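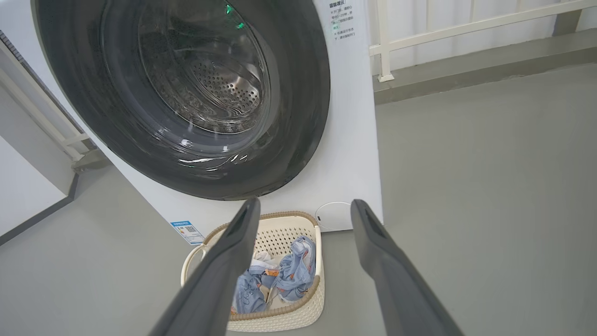
Readers of the Travar Household Encyclopedia keep writing in to say that the front loader deserves a longer entry than the iron, and one letter from Ginddale went further, asking how a machine that lies its drum on its side can possibly hold all that water without a proper lid. It is a very good question, and the answer takes in most of what makes these machines such a pleasure to learn about.

Front-loading washing machine

A front-loading washing machine is a machine for washing clothes and household linen in which the drum turns about a level, or nearly level, line and the washing goes in through a door at the front. In Britain it is the usual kind of home washing machine, so much so that most people simply call it "the washing machine" and keep the longer name for telling it apart from a top loader. It is often found in the kitchen, under the worktop, though utility rooms, bathrooms, garages and cupboards under the stairs all have their share.

How it washes

The drum of a front loader is never filled to the top. Water comes in to a fairly low level, the clothes soak it up, and the drum then begins to turn, first one way and then the other. Paddles on the inside of the drum lift the wet washing up the side until it drops back into the water below. This lifting and dropping does most of the cleaning! Detergent loosens the dirt, warmth helps it along, and the repeated fall pushes water through the cloth far better than soaking alone would.

There are really two drums, one inside the other. The inner one, usually stainless steel, is pierced all over with small holes and carries the clothes. The outer one, commonly called the tub, holds the water and stays still. During the spin the inner drum turns very fast, the clothes are pressed flat against its wall, and the water flies out through the holes into the tub, from where a pump sends it down the waste pipe. Anyone who has found towels stuck in a neat ring round the drum has seen the mark of a good spin.

The door and the seal

The round door is the part everybody knows. Its window is usually a deep bowl of glass that bulges inwards, and the bulge has a job to do – it keeps the washing back in the drum and away from the gap between drum and door. Children and cats have long treated it as a sort of television, and plenty of grown-ups will admit to watching a rinse or two.

Around the opening runs a thick ring of rubber, often grey, known as the gasket, door seal or bellows. It joins the fixed front of the machine to the tub, which hangs on springs and moves about a good deal when the drum is spinning, so the ring has to bend and stay watertight at the same time. That is the answer to the Ginddale question: the water sits below the lip for most of the wash, and the seal deals with the splashing. The door lock is the other half of the story, and will not let go until the machine is satisfied that it is safe to open.

The folds of the seal collect all manner of things. Hair grips, coins, tissues, a baby's sock. Water lies there too, and a wipe round with a dry cloth after the last wash of the day keeps black spots from forming.

The filter

Most front loaders have a small filter low down at the front, behind a round cap or a little flap. It sits ahead of the pump and catches whatever has slipped out of pockets. It is the least loved part of the machine and one of the most rewarding to look after, for a blocked filter is behind a great many cases of washing left sitting in grey water.

To clean it, switch the machine off at the wall, let any hot water cool, and put down a shallow tray and an old towel. If there is a small drain hose, empty that first. Turn the cap slowly, stopping to let the water run out, then lift out the filter and rinse it under the tap. Feel gently inside the hole for anything left behind. Screw the cap back until it is firmly home. The drawings in the maker's booklet should be followed where they differ from this.

Loading

Sorting comes before loading, and the laundry basket is where sorting happens in most homes. A basket with open sides lets air reach damp things and stops them turning sour if they have to wait. Handles matter more than people expect when the stairs are narrow. In many households the basket does double work, taking dirty clothes down to the machine and wet ones out to the line, in which case it wants a wipe in between.

For an ordinary cotton wash the drum should look full but not packed, with room for a hand laid flat on top of the clothes. Delicate things want a good deal more space. One large item on its own, such as a bath mat, can bunch up on one side and make the machine thump – add a couple of towels to even it out.

Printed cottons keep their colour longer if they are turned inside out, and a new dark or bright garment is best kept away from whites for its first few washes. Zips should be closed and pockets emptied. Duvet covers should be buttoned up, or they will swallow every sock in the load and hand them back as one wet parcel.

Detergent and temperature

Front loaders need a detergent that does not foam much. Too many suds cushion the fall of the clothes, and the wash suffers. Powder generally goes in the main wash section of the drawer, liquid in the drawer or in a dosing ball, and capsules straight into the drum before the clothes. Hard water calls for a little more, soft water for a little less, and the packet will give the amounts.

Cool washes are enough for most everyday clothes. Towels, bedding and dishcloths are often given a hotter one, if the care labels allow it. A machine used only for cool washes benefits from an empty hot run now and again, which clears the greasy film that builds up out of sight in the tub.

The Flakulside survey

A delightful source on British washing habits is the wash diary kept by households in Flakulside, who wrote down every load they did over a single January. The diaries came to 3,638 loads in all, of which 2,289 were done in front loaders and the rest in top loaders, twin tubs or by hand. The notes in the margins are the real treasure. One household did 18 loads in the month and blamed the football. Another ran just two, both of them curtains, having sent everything else to a relative's house while the kitchen was being painted.

The diaries also show how much people depend on the weather. Dry mornings brought a rush of bedding, and wet spells brought small loads that could be hung on an airer indoors. Several writers described leaving the door of the machine ajar between washes, a habit passed down in families and still the best protection against a musty drum. (In homes with small children or pets it should be done with care, and the drum checked before every wash.)

Compared with top loaders

A front loader generally uses less water than a traditional top loader with a central agitator, and is usually kinder to cloth. It also fits under a worktop, and in small kitchens that settles the matter. The top loader has its own charms, chief among them that a forgotten sock can be thrown in at any moment and nobody has to bend down. Some newer front loaders allow late additions too, either through a pause setting or a small extra hatch in the door.

Names and sayings

"Front loader", "automatic" and "the machine" are all in common use. The Sanna word list, a collection of household speech, gives "porthole" for the door and "the collar" for the rubber seal. It also records "a round" for a single wash, as in "I've one more round to do before tea". Putting a wash in is "setting it off" in the same list, and a machine that walks across the floor during the spin is said to be "going visiting". A walking machine usually wants its feet levelled, and a new machine that walks may still have its transit bolts in. These are fitted at the back to hold the tub steady on the journey from the shop, and must come out before the first wash.

See also: Airer; Care label; Laundry basket; Twin tub; Wash day

Entry last revised March 2, 2021.

We use cookies to remember your settings and to see which entries are being read. By carrying on, you agree to our use of cookies. Accept | Manage settings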